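We use cookies to remember your settings and count visits. By staying on this page you agree. Manage choices | OK

Keeping a small arm happy in the workshop

I've had my tabletop arm for long enough now that people write to me about theirs, and the question is nearly always the same one. It used to pick things up fine, and now it doesn't! So I thought I'd put all my upkeep tips on one page, and the next person who writes gets a link and I get my evening back.

First, the table. Everything starts with the table, and I'm sorry if that's dull. My first one was a Kornwood folding thing that I bought for craft fairs, and every time the arm swung out fast the whole top gave a little shiver. You don't see it by eye. Put a glass of water on the far corner, run the arm through its biggest move and watch the surface. If the water ripples, tighten the legs, and if it still ripples, get a heavier table. Mine has to be snugged up again every couple of months with a hex key, which I keep on a string tied to the leg (I lost three before I did that).

Check the base bolts while you're down there. I put a stripe of paint pen across each bolt head and onto the plate when everything is tight. After that it's a two-second look: if the stripe doesn't line up, the bolt has moved. Snug them in a crisscross order, a bit at a time, the same way you'd do a car wheel. And please turn the power off at the wall first, not only at the controller.

Cables are next, and cables are where I've spent most of my money. The bit that wears is always near the wrist, where the cable bends every single cycle. Leave a loop there. I know it looks messy and you'll want to strap everything down neat and flat, but a cable with no slack pulls on its connector each time the wrist turns, and then one Wednesday night you've got a gripper that works when it points left and quits when it points right. Ask me how I know. 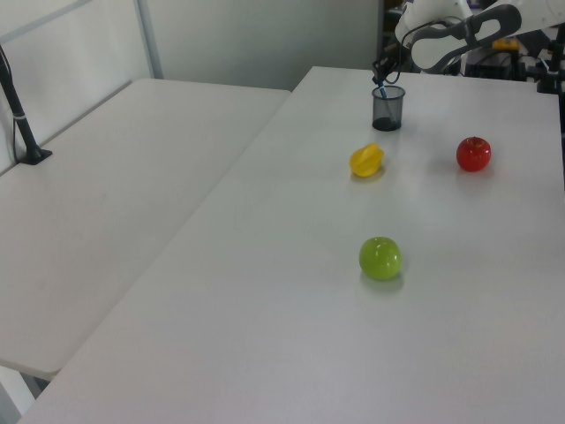 Gripper fingers wear so slowly that you get used to it, and then you blame the software. I wipe mine with a barely damp cloth before each session and let them dry, and I run a fingernail over the pads to feel for shiny spots. Then I give them a little test with things of different shapes. Round and glossy is one kind of hard, so an artificial apple is good for that, and a star fruit lying on its side gives the fingers ridges to deal with. The one I trust most is a pen leaning in a mesh cup, with the fingers coming in from above. A pen is thin and it stands at a slant, so if the fingers are even slightly out of line you'll find out there long before you notice it on an apple. If yours keeps nudging the cup, don't touch the program yet. Look at the fingers first.

To check the alignment, close the gripper slowly on a slip of plain paper and tug. It should hold evenly from one side to the other. If the paper swivels, one finger is touching early. On mine there are two little screws behind each pad, and a quarter turn is plenty. Go gently with them, the threads are small.

Pads themselves you can swap at home. I order the stick-on kind from Brunora and trim them with a craft knife. Clean off all the old glue with rubbing alcohol, let it dry, press the new pad on and then leave it clamped overnight on a folded rag. I used to give it an hour. The pads would creep sideways by the weekend and I'd be back at the bench grumbling.

I keep a cheap notebook by the arm and write the cycle count in it whenever I do anything. My first set of pads lasted around 2,000 picks and the second set went 3,000, and the only thing I changed was the overnight clamping. So there you go. The notebook also caught a slow fault for me in February, when I saw I'd been re-zeroing the wrist more and more often. One of the cable clamps had slipped and was dragging on it!

About zeroing: do it warm. I let the arm run through some lazy moves with nothing in the gripper while I make coffee, and then I set zero. Mine sits a hair differently first thing in the morning when the garage is cold, and if I zero it cold I end up doing it twice.

Dust is the last one. If you share the space with any sanding or sawing, throw an old cotton pillowcase over the arm when it's parked. Plastic bags hold damp, I'd skip those. For the joints I use a soft paintbrush and never canned air, which just drives the grit in deeper. Light-colored arms show the dirt, and I've come to like that, you can see which seams need a brushing.

Stop button! Press it once at the start of every session, with the arm moving slowly, and make sure it stops. I skipped this for a whole winter and then found a loose wire in mine. I've got a Lero box on the bench now with a big fat button, and I hit it before I do anything else.

I'm going to do a separate page on lubricating joints when I've finished taking my old one apart. It's in a baking tray at the moment — several baking trays.

Comments (3)

Yusri Setiawan
The paint pen stripe is so simple, I did all of mine last night and one bolt was already off by a good bit. Do you redo the stripe after tightening or just leave both lines?

Lihua Li
I wipe the old line off with alcohol and draw a new one, otherwise I forget which is which. Also, for anyone with a Xiong gripper, the pad screws are on the outside, so you don't have to take the fingers off.

Yusri Setiawan
Thanks Lihua, will do that. My pads are shiny as anything, ordering new ones.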